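Open day at Lendunel: an afternoon with the kitchen robots

Newsletter, 4 Jul 2026 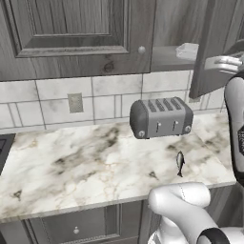

I had been looking forward to the Lendunel open day since March, when Drita Halilović first mentioned it at one of our evening meetings, and I can report that it was well worth the train fare. Our group filled most of the front two rows in the demonstration room, where the big screen was already running the simulated kitchen that the team uses to teach its robot about cupboards. I've read plenty about training robots in made-up rooms but had never watched it done with the people who do it standing next to me, happy to be interrupted. The kitchen is all in grey, and after a few minutes you stop noticing and start fretting about the gripper and that cupboard door like you would over a toddler with a full cup. There's a four-slot toaster on the marble worktop and a fish lying in front of it, and you can imagine which of the two our members wanted to talk about.

Edin Shehu led the session. He works on the software they call Jika, which builds the rooms and shuffles what's in them, and he is one of those speakers who gets faster as he gets more interested (Drita had to wave at him twice to slow down). The idea is that the robot meets a great many kitchens before it is let loose in a real one. Cupboards change places, handles change shape, and all sorts of things turn up on the worktops. Edin told us they have 81 kitchens in regular use, plus a handful he described as "too silly to inflict on anybody", which of course we all then asked to see. No luck!

What I hadn't understood before is how hard a cupboard door is. You and I pull it and step back without thinking. A robot has to get its fingers to the door, move it along the curve the hinges allow, and keep its own arm and body clear while the door swings towards it. If it pulls in a straight line it ends up fighting the hinge. Edin got a volunteer from our side to open a real door on a stand with her eyes shut and one finger, and she caught herself on the elbow, to great applause.

Then came the questions, and they went on for longer than the talk did. Someone asked whether grey pictures make the lessons worse. Edin said that for doors and reaching, shape matters far more to them than colour, and that colour comes into its own for jobs such as sorting fruit. Someone else spotted that the toaster seems to float a touch above the marble. He laughed and said small gaps like that creep in when objects are dropped into a room, and that he would add it to his list. I do like a speaker who has a list.

After tea we were taken through to the workshop in groups of nine. This is where Gisel lives, their test bench for hinges and drawer runners — a great rattling thing that opens and shuts the same door all day long and writes down how much pull it needed each time. Those measurements go back into the simulated doors, so that a stiff one feels stiff. I could have watched it for an hour. The drawers are next, apparently, and they are having more trouble with the ones that stick halfway, much as I do at home.

One thing Drita said has stayed with me. She looks after the trials in real kitchens, and she told us that people tend to tidy up before the robot comes, when what she wants is the kitchen as it was at breakfast. If you live within reach of the Kadrić building and would be willing to lend yours for a morning, crumbs and all, she would love to hear from you, and I have sign-up slips.

There were 34 of us on the day, our best turnout for a visit so far. Lendunel have offered a second session for those who missed out, with time set aside for trying the simulator by hand. Places will go to members who weren't at the first one, so please give me your name at the next meeting or put a note in the box by the door. Sensible shoes for the workshop, please, and bring a pound or two for the tea.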